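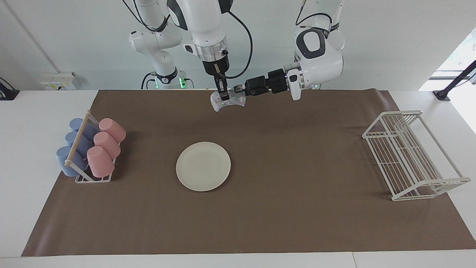
Both arms on the sparkly piece, cup rack on the left, dish rack on the right.

Two-arm dish cell: cable slack, mats and gripper re-zeroing

sarklow_mei
Posted May 7, 2022

Okay, so I look after a two-arm tabletop cell and I'm trying to write down a proper upkeep routine before I hand it to Delphine for the summer. Cups, plate, racks, a bit of cloth, nothing fancy. My problem is the gripper cables. I leave a big loop at each wrist so the last joint can turn all the way, and the loop keeps finding things to rub on. I've replaced 2 since January, both worn through at the same spot, right behind the connector. How much slack do you all run?

durden_zz
Less than you think. Send the arm to its worst pose, wrist fully turned, and tie the cable there with a couple of inches to spare. Everybody ties it at home position and then adds a giant loop out of fear.

rosalind_vd
Gonna disagree with Zlatko (hi Zlatko). Tight cables are how I cracked a connector at Ignacio. I'd take a big loop and a soft strap partway up the arm, so the strap takes the pull and the plug doesn't. Loops rub, sure, but a sleeve is cheap and a connector isn't!

durden_zz
A sleeve is one more thing to snag on a wire rack.

sarklow_mei
Ha, you're both describing my week. I do have a strap on one arm and the cable on that side has held up better, so I'm leaning Rosalind's way. What gets me is the low stuff. A cable lying on the mat is fine until an arm comes down and drags it, and then the mat shifts and every taught position is off by a hair.

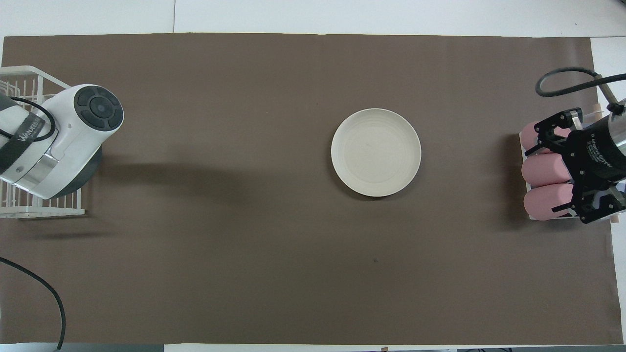
The cup side is where I notice it first, because the fingers open wide there and there isn't much room before they touch a neighbor. If the mat has crept even a little, I get a bump on the way down and the arm stops. So my morning check right now is mat edges, then racks, then one slow pass over the cups at 40 percent speed. Is anyone taping the mat down?

asum_ishida
Tape the corners only. I taped all the way around once and it bubbled up in the middle, which was worse. Also, are you re-zeroing the grippers after a hard stop? Ours drift if we skip it.

sarklow_mei
Not every time, no. I do it when the log complains. It's at 1685 cycles since the last one and seems okay?

asum_ishida
I'd do it after every hard stop. It takes less time than arguing with it later.

durden_zz
Agree with Mitsuko on that one. And check the finger screws while you're there. Mine had backed out at cycle 217 after a rebuild, and I'd blamed the cable for all of it.

rosalind_vd
So you admit it wasn't the loop.

durden_zz
I admit it wasn't the loop THAT time.

sarklow_mei
Okay — corners taped, zero after each stop, screws on the list. I'm keeping the loop and moving the strap down a few inches. I'll post if I eat another cable.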